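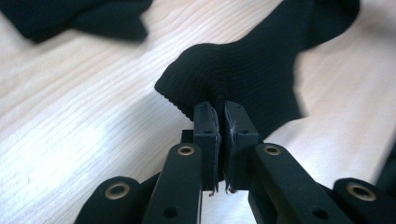

Omar Desta, Lecturer, Manipulation Lab
Handout 8, posted 26/01/2020

Double grasps and fiber buildup on the Damum gripper

Read this before the lab session. It covers a fault we had on the Orno folding task and the checks that came out of it.

The task is simple. The gripper closes on one knit garment, lifts it, and places it on a second table. The Zundska controller logs a grasp as good when the fingers stop closing before their end position. In the test series we ran 195 grasps on black knits. The log listed 104 as good. On video, many of those were bad: the fingers had taken two layers, or let go during the lift.

There were two causes.

Fibers on the pads. Knit fabric sheds, and the pale threads caught on the inner faces of the pads came up to the point where the fabric is held. A layer of lint lowers friction and also holds the fingers slightly apart, so the controller can report a grasp with no garment in it.

Dark fabric against dark pads. The vision step could not find the line between a black pad and a black sleeve, and it placed the grasp point too deep.

Checks for your group:

Clean both pads after every four grasps. Power off first. Use tweezers, not fingers.
Look under the pads for hanging threads. A thread that reaches a linkage joint can wind into it. If one has, stop and call the instructor.
Zero the finger position with the pads clean.
Do not trust the "good" flag alone. Check the video.

The Niazi data sheet gives the closing force. Bring a copy. Reports are due in May.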